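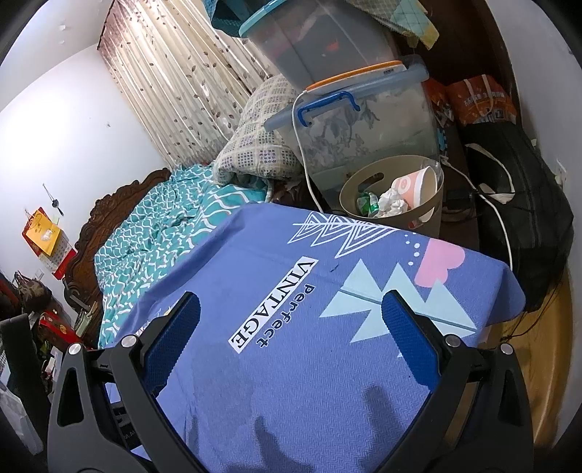 Monday, 9:20. Bedroom set, snack packet task. Picking up from the page before, where we had the task written down but no usable takes.

Changes to the instructions first. The old wording was "tidy the packets," and the takes we got from it went in every direction. One person made a pile, another lined things up along the edge of the table, another put half of them in a bin. The new wording is "pick up one packet, move it to a clear spot on the cloth, let go, open the jaws all the way." One packet per take. If a packet slips, keep recording and pick it up again. We want the slips in there. Last month we threw them out and the model had no idea what to do when it missed.

Each take starts with the jaws open and empty, pointed at the cloth. Hold still for 2 seconds, then go. The hold gives Plirnix something to line the two hands up with. Without it the left and right tracks drift and someone has to fix them by hand.

We left the rest of the room alone. Tanner set was shot in a bare room, every take against the same wall, and the policy trained on it fell apart as soon as it saw furniture. Idomstead set is meant to be the opposite. Bed, boxes, bags, cables, whatever is there stays there. Only the cloth gets touched between takes, and then only to pull out big folds. Small creases are fine.

11:45. Stopped to go through the morning. 53 takes recorded, 17 marked bad. Reasons, from the sheet:

- Start hold too short. Most of the bad ones. People count fast.
- Hand in front of the other gripper's camera.
- Packet pushed off the table before the jaws closed. I marked these bad and then changed my mind, see below.
- 3 with no tracking at all. Skeltik shows the path jumping to the ceiling and back. All of them have the cameras pointed almost straight down at the plain part of the cloth, so I think there isn't enough to lock on to. Keep some of the room in view at the start.

On the pushed-off ones: they're real failures of the task but the recording is good. I've made a new label, "good recording, task failed," and moved them there. Please use it from now on. "Bad" should only mean we can't use the data.

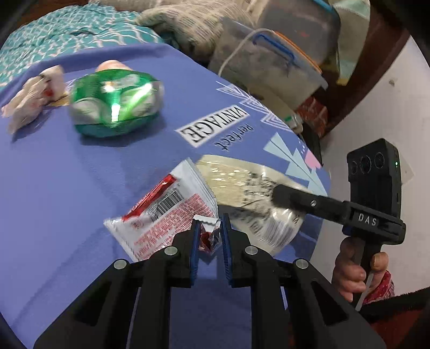
Two-gripper take, small wrapper at the tips, second unit coming in from the right.

Notes on the packets. The small wrapper is the hardest. It's light and the jaws tend to nudge it along the cloth before they get hold of it. Coming in low and slow works better than coming straight down. The bigger red and white packet is easy if you take it near a crimped end and hard if you go for the middle. The clear ones are a different problem. The grip is fine but the shine changes with every small move, and I'd like more of those in different light before we decide whether the depth guess is any use on them.

Put the packets down in a new layout every few takes. Turn some face down. Let a couple of them touch or overlap. I looked at the first batch side by side and the target was nearly always closest to the left hand, so the model could learn that and nothing else.

With both grippers going, agree beforehand which one is doing the pick. The other can hover or hold a neighboring packet in place, but it has to be doing something on purpose. We have a few takes where it just wanders, and I don't know what label to give them. Left them as they are.

2:30. Shadows from the grippers are moving across the cloth a lot more now than this morning. Not fixing it. Wrote the time on each take so we can split them later if we need to.

4:10. Uploaded everything through Plirnix, bad ones included. Upload finished, checksums match. Skeltik replay still to run on the afternoon half.

To do:
- Print the new wording and tape it up by the door.
- Ask for a beep at the end of the start hold.
- Spare finger pads. The right one on the first unit is starting to lift at a corner.
- Same task on a different cloth, same packets.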